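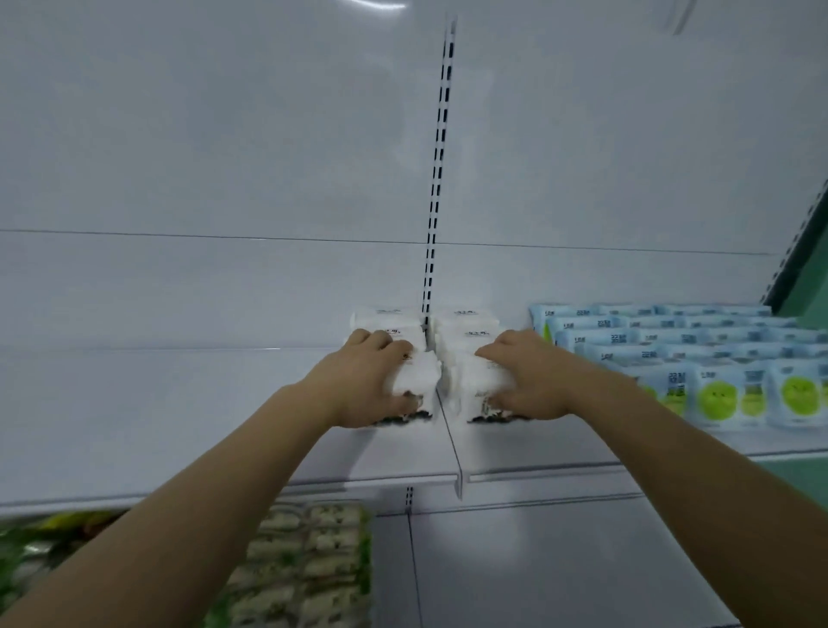 Capítulo 2
El riego: cuánto, cuándo y cómo

Confieso que mis primeros tomates los maté a base de cariño. Los regaba por la mañana, los regaba al volver del trabajo y, si hacía calor, les caía otra ración antes de cenar (¡pobrecillos!). Las hojas se pusieron amarillas, yo pensé que tenían sed y les eché más agua todavía. Un desastre.

Quien me sacó del error fue Glenys Goodall, vecina de huerto en Treloar, que un martes metió el dedo en mi bancal hasta el segundo nudillo y me lo enseñó lleno de barro. Desde entonces hago lo mismo antes de abrir el grifo: si la tierra sale pegada, espero; si el dedo sale limpio, riego. Es la primera técnica que vamos a practicar en este capítulo y no cuesta un céntimo.

Después hablaremos de raíces, porque una lechuga bebe casi en la superficie y un tomate bien criado busca el agua mucho más abajo. Por eso prefiero riegos largos y espaciados para el tomate, y cortos y frecuentes para la lechuga. También veremos cómo cambia todo según el suelo: el arenoso se seca enseguida, el arcilloso guarda la humedad durante días y se agrieta cuando por fin la pierde.

Ten a mano el cuaderno que empezaste en el capítulo anterior, que vamos a apuntar riegos durante 13 días seguidos. Elige un solo bancal, o un par de macetas si cultivas en el balcón, y empieza por la prueba del dedo a primera hora, antes de que le dé el sol.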